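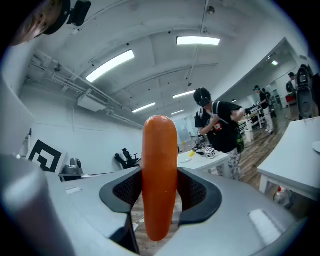

Prarance Garden Enamel is the paint I use on all my own tool handles, and I've stocked it ever since the shop was one shelf in my mum's porch. It comes in 13 colours, but Tangerine is the one I'd push on anybody who loses trowels in the border (me, every spring!). A green handle vanishes the minute you put it down. Brown is worse. What you want is a proper carrot orange like the one in the photo, smooth with a bit of a shine to it, the sort of colour you can pick out from the kitchen window when it's nearly dark and you've only just remembered the hand fork.

Prarance Garden Enamel, Tangerine
Stock code: 3560
Tin size: 250 ml
Price: £16
Touch dry: 6 hours
Finish: soft gloss

One tin goes a long way. I did two spades, a rake, a dibber and the handle of the old Asterov edging iron and still had enough left to touch up the gate latch. It's fairly thick stuff, so give it a good long stir with a flat stick, right down into the corners, and don't shake it or you'll be painting bubbles.

How I put it on

Rub the handle down with medium paper until the old varnish has gone dull, wipe it over with a damp cloth and let it dry overnight. Two thin coats beat one fat one. I hang mine from the washing line prop in the shed with a loop of string through the top, and for anything without a hole I stand it blade down in a bucket of sand. Leave it a full week before you do any serious digging with it, even though it feels hard long before that.

On metal you'll need a primer first. I sell the Taşdemir grey one, and it's fine, but any metal primer you've already got in the garage will do.

Please don't use it on the inside of bird feeders, on pots you grow food in, or on anything a dog is likely to chew.

What people have asked me

Gervásio Miranda wrote to ask if it would do for bean poles. It will, though I'd only bother with the top bit, as the part in the soil gets scraped every time you push it in.

Tarcísio Conceição wanted to know if Tangerine and Marigold are the same. They're close, but Marigold is a good deal yellower and needs a third coat over dark wood.

Brushes clean up in white spirit. Put the lid back on firmly and store the tin somewhere frost can't get at it.

Collection from the Nindunville shop is free, just ring the bell by the side gate. We're shut for the first week of March for stocktaking, so orders placed then will go out the week after.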